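Gripper Comparison for Desktop Disassembly: Photo Gallery
Wulska Laboratory for Automated Disassembly
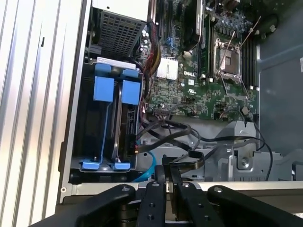

Wrist camera view into an open Dell desktop workstation. The four black fingers of the gripper extend over the interior from the bottom of the view.

The Wulska Laboratory studies the automated removal of parts from retired office computers. This gallery accompanies the laboratory's comparison of 2 grippers, the Grakton and the Likance, on the same arm and with the same controller. The work was directed by Chenxi Cai and was carried out between February and the close of the trial period. The page was last updated on Sep 23, 2021.

Scope of the comparison
Both grippers were assigned the same set of tasks: releasing drive carriers, unplugging data cables, lifting memory modules and operating processor retention levers. The trial plan called for 500 attempts with each gripper. Including setup and repeat attempts, 1127 attempts were logged. Attempts stopped by an operator were kept in the record and marked separately.

Drive cage
Two carriers sit side by side in the cage, each fitted with bright blue release tabs and rail handles. Colored touch points of this type were used as the first targets for the camera software. A blue SATA cable runs down from the lower right of the cage, and the similar color was entered in the test notes as a possible source of confusion for the detector.

Processor area
The socket is empty and its two thin metal levers are raised. Lever tasks required an approach path that kept the outer fingers clear of the memory slots. Approach angles were set by hand at the start of each series and stored in the Deng motion library.

Cabling
Black cables cross the lower middle of the chassis, some of them passing through a gray metal bracket. Cable contact was recorded as a separate category of event. Reviewers assigned it from the wrist camera video, using the same form for both grippers.

Camera placement
The camera remained at the wrist for the full trial. This position keeps the fingers and the work area in a single view, although the fingers hide part of the chassis at close range. A second, fixed camera is under review for the next phase.

Records and use of images
Task sheets, controller settings and the event coding form are available on written request to the laboratory office. Images may be reproduced for teaching with credit to the Wulska Laboratory for Automated Disassembly.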